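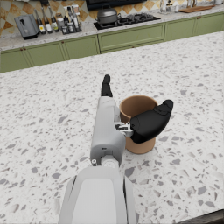 Brazo y vaso marrón en la cocina simulada de Eltau.

Grorthorpe busca participantes para el proyecto Eltau, en el cual recogemos ejemplos para que un sistema aprenda a manejar objetos de cocina. La persona conduce el brazo a distancia, desde su casa, y cada intento se guarda como un episodio. Necesitamos llegar a 3,000 episodios en febrero y nos faltan manos para esto.

No pedimos experiencia con robots. Pedimos paciencia, una conexión estable y un ordenador con dos mandos — los mandos los enviamos nosotros. Cada participante hace 200 episodios, repartidos en 31 sesiones cortas.
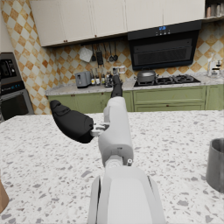 Los episodios fallidos también se pagan, si están marcados como fallidos. Por favor, no los borren: el sistema aprende también de ellos. La primera sesión es de práctica y se realiza el domingo por la tarde, con un instructor de Skadorgate en línea. 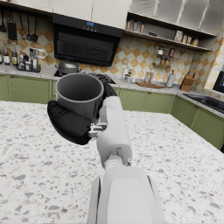 Babalola: yo hice la ronda anterior y al principio soltaba los vasos demasiado pronto, pero con la práctica se coge el ritmo. Recomiendo descansar entre las sesiones.

Tenemos 36 plazas. Para inscribirse, rellenen el formulario de Grorthorpe e indiquen su horario preferido y si son zurdos o diestros.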